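Subject: Re: [chores] Wet weighing - can any of these arms do it yet?

Radosław Kubiak wrote:

> Before we put money into a second arm I'd like to hear from people who
> have run liquids on a real bench. The Giltar brochure says "handles
> everyday dispensing". Does that mean it can be left alone to put a set
> weight of water in a cup, or does it mean someone stands next to it?
> Our packing room does this by hand all day and I can't see what is so
> hard about it.

Radosław,

Someone stands next to it. The longer answer follows.

The job we set was the dullest one we could find in the packing room. Put a cup on the scale, zero it, spray or pour until the reading is right, take the cup off, put the bottle back. A person learns it in one go. We split it into parts and ran each part separately before joining them up, and I would advise you to do the same, as the total score hides everything of interest.

Moving the cup on and off the scale was the easy part. Over 326 tries the failures were mostly squeezed cups. Paper cups have very little stiffness near the rim and rather more near the base, so we lowered the grasp height by 15 mm and most of the trouble went away. A full cup is less forgiving than an empty one, and the arm has to slow down a good deal once there is water in it.

The bottle is another matter. Upright, with the pump head on top, it can be picked up by the body without fuss. On its side, every stage gets worse: clear glass on a plain background gives poor depth readings, the edges come and go with the lighting, and the body can roll when a finger touches it off-centre. Then it has to be turned upright before anything can be dispensed. We kept the lying-down start in the test all the same, as bottles get knocked over in any kitchen or packing room. 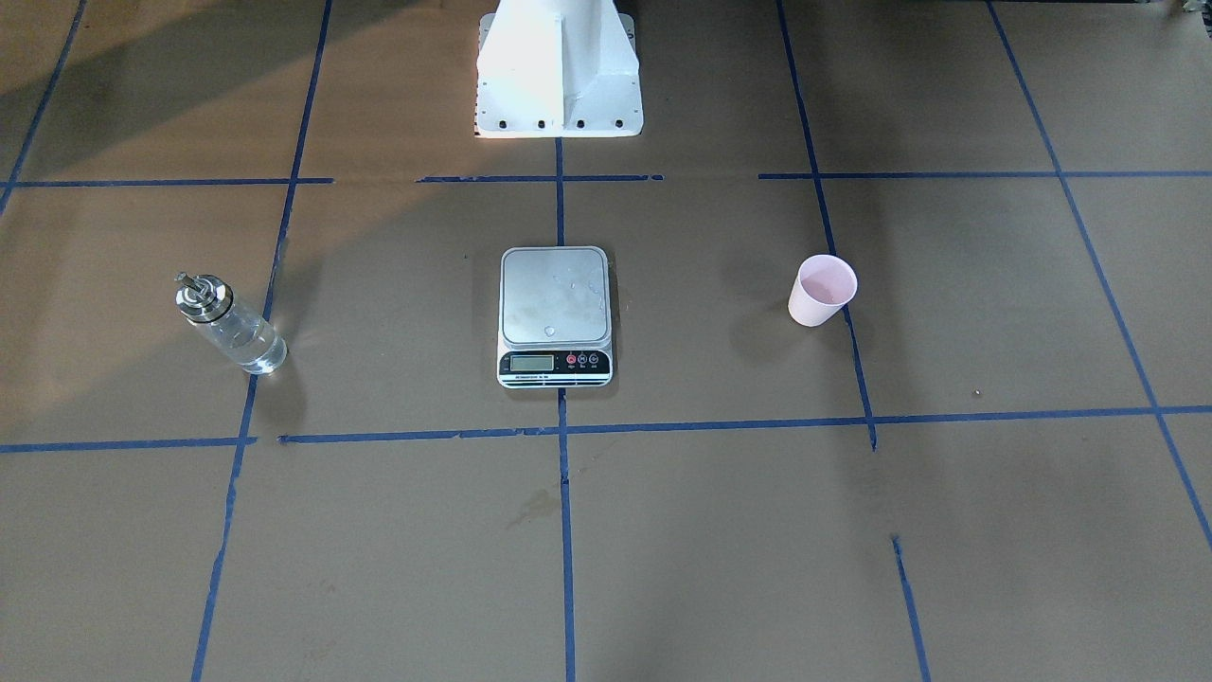 Radosław has since asked off-list whether the tape grid is needed at all, and whether a system that wants one should be called ready for household use. Fair point. The grid is there for us, so that we can put things back in the same cells between runs and compare like with like. The controller isn't told about it. We did a short series on bare worktop and the cup results were much the same, but the bottle results were worse, and I don't have enough runs to say whether the surface or the lighting was to blame.

Pressing the pump is where I would hold off buying. It needs a steady downward push on a small target while the other end of the bottle stays put. With one arm you either clamp the bottle or accept that it walks. We clamped it in the end. A clamp is perfectly sensible on a shop floor and no use at all in somebody's kitchen.

The scale itself gave less bother than expected. Reading the display through a camera works if there is no glare on the screen, but drops on the platform upset the weight, and the arm has no notion of wiping up after itself. Our tolerance was 2 g on a target of 300 g. It met that on dry runs with a pre-filled cup and missed it often when dispensing. If you can take the reading over a cable, do that and skip the camera.

On makes: the Gokden software was easier to script than the Giltar one, and slower to recover after a stop. I haven't tried Cavalcanti's two-arm kit, which ought to deal with the pump. If anyone here has, I'd like to see the failure log more than the video.

So for your packing room: cup handling, yes, with a supervisor in earshot. Dispensing from a pump bottle, not yet - I would ask Paltanov for a quote on a plain fixed dosing nozzle first and let the arm feed it cups.

I can send the run sheets if you want them. They are plain text and badly labelled.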